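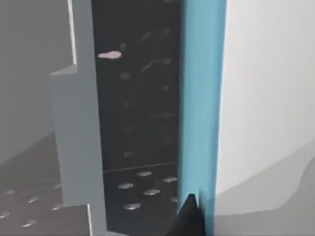 Fingertip view from the simulator, with the gripper right up against the blue edge.

Tips for recording practice runs at the kitchen table

2 Apr 2018

I've been collecting demonstrations for a little learning arm since January, mostly in simulation, mostly after dinner, and a few of you wrote in to ask how I keep it from eating the whole evening. So these are my tips, in no particular order. I use Noteo for the sim and a cheap Dremard hand controller to drive the gripper. If you use something else, most of this should carry over fine.

Start with the close view. I used to drive everything from the big overhead view because it's comfortable and you can see where you are. Then I'd play the runs back through the finger camera and find I'd been nowhere near where I thought I was! Now I keep the close view large and the overhead one small in a corner. It's harder to read at first (big pale shapes, dark gaps, an edge running up the middle and you have no idea what it belongs to) but give it a few evenings and your eye gets used to it.

Pick one landmark and come back to it. A strong vertical edge is great for this, especially if it's a different color from everything around it. I line up my fingertip with the low end of the edge, hold for a count of two, and then start the real move. It makes the beginnings of my runs look alike, and trimming them later goes a lot faster.

But then mess up your starts on purpose. I know, I know, I just told you to line everything up. What I mean is that I do a batch of neat ones, and then a batch where I come in from the side, or too high, or a bit crooked, and steer back to the landmark. My first set had 100 beautiful runs in it and the arm fell apart the second it drifted a hair off the path. It had never seen anybody recover from anything. I now make one in 4 of my runs a recovery run and I wish I'd done that from day one.

Go slow near things and normal speed everywhere else. When I was new I crept along the entire way, and the trained arm crept too, which is maddening to watch. Move across open space like you mean it and ease off when the tip gets close to a surface.

Don't hesitate on camera. If you need to think, stop the recording, think, have a sip of coffee, start over. Long pauses teach the thing to pause. I had an arm that would stop and stare at a wall for ages and it got that straight from me.

Watch out for dark gaps. A narrow recess can look deeper or shallower than it is from the finger camera, and with rendered lighting you don't always get the little cues you'd get in a real room. I lean on the line where the back wall meets the floor. If I can see that line, I know about how far in I can go. If I can't, I back up until I can. Same with a white curved surface: the soft shadow is your friend, so don't turn the shadows off to speed up the rendering. I did that for a week and had to toss all of it.

Repeating floor patterns will fool you. Rows of matching studs look the same from one spot to the next, and it's easy to end up over one too far. I check against something that doesn't repeat before I commit.

Name your files while you still remember. Mine go date, task, start position, then ok or bad or recovery. I keep the bad ones in their own folder. Some of them turn out to be useful later, and the rest remind me not to record after 11 at night.

Speaking of which, take breaks! Your thumb gets tired before you notice and the runs get sloppy in a way that's hard to see while you're doing it. I set the oven timer for some 20 minutes and when it dings I put the controller down, even if I'm on a roll. The dog thinks the ding is for him, so he gets a walk out of it.

Watch a handful back before you quit for the night. Play them at double speed, finger view only. I look for clipping through a wall, a frozen picture, and the controller drifting when I wasn't touching it. My Dremard drifts a little to the left when it's low on battery, so I charge it with my phone now.

Last thing, on storage. I was saving every camera at full size and filled the laptop in no time. Now I keep the finger view full size and shrink the overhead one, and everything gets copied to a Hestard drive that lives in the drawer with the dish towels. Label the drive too. I have 2 that look the same and yes, I've recorded over the wrong one.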